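OK, small thread, because I spent my whole lunch break reading a jewelry buyer survey and I'm kind of thrilled by it. It's the one Futbridge put out on who's buying silver this spring and why. 1/

They asked 300 people who had bought at least one piece of silver jewelry in the past year. Not a giant sample, and they say so on the first page, which I appreciated! All of them live in or near Stoltwood, so please don't stretch this to the whole country. 2/

First thing I loved: 173 of the 300 bought silver for themselves. No birthday, no wedding, just a Tuesday and a pair of hoops. That's well over half, and I would have guessed a third at best. 3/

Gifts still matter a lot, of course. But gift buyers decided faster and spent more per piece, while the self-buyers came back again and again for small stuff (thin rings, ear cuffs, chains you can layer). If you run a little shop, that's a really different kind of customer to plan for. 4/

Next up, price. The sweet spot was around $100. Under that, people mostly bought without comparing stores. Over it, they started asking about weight, plating and return policies, and a lot of them walked out to think it over. 5/

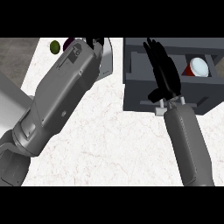 Filed under: Jewelry & Metals

Now the part I keep rereading. 89 people said they had traded in or melted down old silver to help pay for something new. Grandma's spoons, single earrings, a bent bracelet from high school. I did this myself last year with a tangled pile of chains and it felt great!! 6/

The trade-in crowd also knew their stuff. They were much more likely to know what the 925 stamp means and to have checked the silver price that same week. Selling scrap teaches you fast, I guess (it sure taught me, my first quote was painfully low). 7/

Brand names came up less than I expected. Mishra got plenty of mentions for everyday chains and Tukach for rings, but the most common answer to "where do you look first?" was a local store they'd already bought from. Good news for the folks with one counter and a repair bench. 8/

One gripe: there's no age breakdown in the free version. I really want to see whether the self-buyers are mostly younger or if it's people my age finally treating themselves. I've emailed to ask and will add it here if I hear back. 9/

They're running it again in August, same questions plus a few on lab-grown stones set in silver. I'll be reading that one over lunch too. If you sell or repair silver, tell me if these numbers match what you see, especially the trade-ins! 10/10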